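Running a live-streamed concert from a small hall
Speaker notes, afternoon session

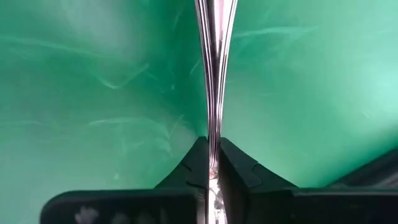 Opening

Good afternoon. I run the music program at Sindau, a small hall with a standing floor and a balcony. Last winter we streamed a series of concerts to people at home, and I'm going to go through how we set them up and what we would change. Questions at the end, please. I have 30 minutes and I talk slowly.

The series

Four acts, one a month, starting in January. The first was Gomside, a folk-pop group with two singers and a lot of ballads. The last was Tukora, who play loud and fast and had never done a show without a crowd in the room. Those two shows bracket most of what I want to say.
The biggest one, Gomside, had 1412 households signed in at the peak. That number comes from the ticket system. We don't know how many people were on each couch.

The set list

A home audience leaves between songs. We could see it on the graph. In the hall you can tune a guitar for a minute and people go to the bar. At home they go to the kitchen and some of them stay there.
We asked each act for a shorter set, 17 songs at most, with the two best-known ones early. Gomside wanted to save theirs for the encore, as they always do. We settled on one at the start and one at the end. I would push harder next time.
[Pause. Ask who has programmed a streamed show. Show of hands.]

Talking to viewers

Each show had a question segment in the middle. Viewers sent questions through the ticket page during the first half, and one of our staff picked from them backstage.
Things that went well: short questions, questions about how a song was written, song requests when the band knew the song.
Things that went badly: questions read off a phone by the singer. The screen lit up his chin and he kept losing his place. Print them on cards in large type. We did that from the second show on.
Also leave the screen with the live comments where the band can see it, but turn it off during slow songs. The Gomside singers both started reading it in the middle of a duet and missed an entrance. They laughed and started over, and the viewers liked it, but I don't want to plan on that.

Sound

Skip the details if the group is mostly programmers.
The mix for the room and the mix for the stream have to be separate. We used the Perrin desk from our rehearsal room for the stream, in an office down the hall with the door shut. The engineer needs to hear what people at home hear, so have ordinary small speakers in there along with the good ones.
Without a crowd, the gaps after songs are very quiet. We tried recorded applause at the second show and took it out after three songs. The band hated it. For the Tukora show we let the crew and the opening act sit on the balcony and clap if they felt like it, with one microphone up there. Much better.

Lights and stage

Band on the floor, facing in toward each other, stage left empty behind them. Cameras could get close without blocking anyone. It also meant the drummer got seen for once.
Keep the lights lower than you think for the first song and bring them up slowly. Warn the camera operators before any color change.

Tickets

One price per household. We tried a higher price with a signed poster and sold very few. Recordings stayed up until the end of the weekend, and a good share of viewers came in that way. Put that on the ticket page where people will see it. We had it in the small print for the first two shows and got a lot of email.

What we'd change

Start at 7:30 instead of 8. Families told us 8 was too late.
Do a full run-through the day before, with the question segment included.
Pay the opening act properly. They work as hard as they would in front of a full room.
Have a second internet line. We lost the picture once, during Tukora, and had to put up a holding card.

Questions

If asked about song rights: the license for streaming is separate from the hall license. Refer them to the handout.
If asked whether we will do it again: yes, two shows next season, both with a seated audience in the hall as well.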